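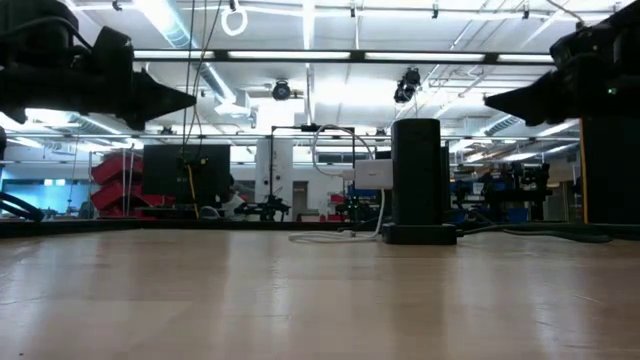 Home » Contents » Part Two » Chapter 4 » Next
Last updated 31 Dec 2025
Reading time: 12 minutes

Chapter 4: Where the Power Comes In

I used to plan a worktop by thinking about the big things first. Where does the screen go, where do I sit, which shelf gets the bins. The plugs came last, and I paid for it every single time. My first bench at Canstead had one wall socket behind a cupboard (a cupboard I had put there myself!) and I spent most of a winter crawling under it with a torch between my teeth.

So this chapter starts with the plugs. We'll look at power towers, the upright sort that stand on the table on a flat base and take your adapters on their sides. I like them a lot. You can see what's plugged in, you can reach it without bending, and a chunky adapter doesn't always steal the space of its neighbour. They do bring the cables up on top with you, though, and a white lead lying in a loose coil on pale wood is something you'll either stop noticing or want to sort out by teatime. I'm in the second camp. My co-author Italo Rinaldi is firmly in the first, and you'll catch us bickering about it in section 4.3.

Before you read on, have a go at this. Pick one table you use every day and follow each cable from end to end with your finger — don't unplug anything yet. Write down where it starts, where it finishes and what it crosses on the way. Sofia Moschos did this with her evening class in Wamedmont and two people found leads that weren't joined to anything at all.

Keep your list handy. We'll come back to it in section 4.2, where I explain how to choose between running a lead along the far edge of the table, dropping it down from above or hanging it over a rail.

4.1 Reading the label on an adapter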